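Shop > Work Surfaces > Bench Boards
Search products Go

Skudum Bench Board, white

A flat board with a matte white face and a light grain, sold by Flavico in packs of 4. Each board is 80 cm long.
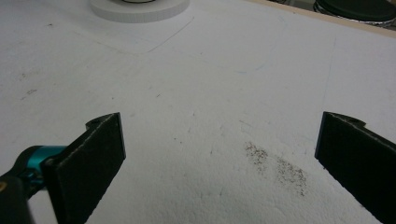
The Skudum suits sorting, sketching and small repairs. Brush off crumbs before wiping with a damp cloth. The white face shows dark specks clearly, and it will pick up smudges, scuffs and pencil marks with use. Replacement boards ship in 19 days.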